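Research updates: Teaching the arms when to ask for another look

The manipulation group at Olvera finished the second round of its tray sorting study in May. The work is led by Nisreen Bitar, with Apolinar Trujillo running the training side and Itzel Barrera in charge of the bench. The question they set out to answer is a small one: when a robot policy gets a close view from the gripper and a wide view of the table, how much does it use each of them, and can it be taught to use them better?

Close views from the gripper and a wide view of the table, all from the sorting bench:
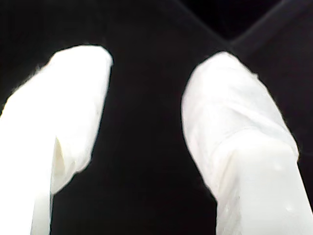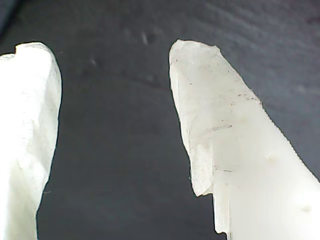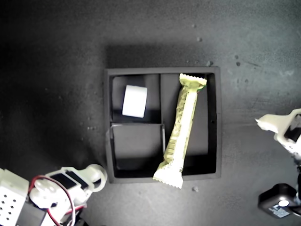
The group had a reason to suspect something was off. In the first round, the policy was trained on demonstrations recorded by hand, with both views passed to the network at every step. It did well on tasks that looked like the demonstrations. When Barrera moved the tray a few inches or turned it, the arm would often go to the old position, close on air, and carry on as if it were holding something. The wide view clearly showed the tray in its new place. The policy was leaning on the close view and on its own memory of the motion.

Trujillo's first test was to blank one view at a time and see what changed. Blanking the wide view made almost no difference on the standard layout, and that confirmed the suspicion. Blanking the close view made the arm stop short of the object or nudge it sideways. So the policy had learned to treat the close view as the main source, even at points in the motion where that view has very little in it except the fingers and the surface behind them.

The method they settled on is called Pokstead inside the group, after the name of the code branch it started on. It adds one small output to the policy. Along with the next motion, the network produces a score for each view that says how useful it expects that view to be for the next short stretch of movement. During training, views are dropped at random, and the score is pushed up or down depending on how much worse the predicted motion gets without that view. Nothing else about the policy was changed. The demonstrations were the same ones used in round one, with 150 more added to cover shifted and rotated trays.

When both scores are low, the arm does something it did not do before. It backs off to a fixed point above the table, waits for a fresh wide view, and plans again. The group calls this a relook. The rule is deliberately crude. The threshold is a single number, set once and left alone for the whole study, and the arm is allowed 3 relooks before the attempt is counted as a failure.

The evaluation ran to 295 attempts. Each one began with the tray in a position drawn from a list that Barrera wrote before training was finished, so that nobody could pick easy layouts afterward. The objects varied in shape and stiffness, from rigid cylinders to wrapped food items. An attempt counted as a success only if the object was lifted and set down in the requested compartment without the tray being pushed.

The clearest result was on shifted trays. The round one policy failed on most of them. With the view scores added, most succeeded, and the failures that were left were of a different kind. The arm reached the right place but gripped badly. On the standard layout the two policies performed the same within the noise, which Bitar considers the more useful finding of the two. The scores did not cost anything in the easy case.

Relooks were less common than expected. They came in bunches, usually right after the arm had passed over the rim of the tray and the close view had changed quickly. Trujillo went through all of these by hand. In the majority the relook was reasonable and the second plan was better than the first. In 40 of the attempts, though, the arm backed off when it had no need to, and the only effect was to make the attempt slower. He thinks dark surfaces are part of the problem. A black tray on a dark table gives the network few edges to work with, and a bright finger close to the camera can take up most of the contrast in the picture.

Exposure is the next thing to fix. The close views are set automatically, and when the fingers fill a large part of the view the setting is a compromise that suits neither the fingers nor what lies beyond them. Natalia Chávez has started testing a fixed setting chosen for the table surface. Early runs look fine, but she has only tried it under the bench lights and wants to repeat it in the afternoon with the blinds open before anyone changes the default.

There are limits to what the study shows. Every attempt was done on one bench, with one style of gripper, and by people who knew the setup well. The list of objects was short. Long, flexible items remain hard, especially when part of the object lies over a divider or past the rim of the tray. The view score does not help much there. The arm can see the object well enough and still choose a poor place to grip it. Crisóforo Galindo is working on that problem separately, using a grasp model from the Hurnow project, and the plan is to combine the two once his part is stable.

The training code and the list of tray positions are on the shared drive in the Pokstead folder. The demonstrations will follow after Barrera finishes checking the labels. Groups that want to try the view scores on their own policies should start with the blanking test, which takes less than a morning and needs no retraining. Bitar is happy to go through the results with anyone who runs it. A longer write-up is in progress, and comments on the draft can go to her or to Trujillo.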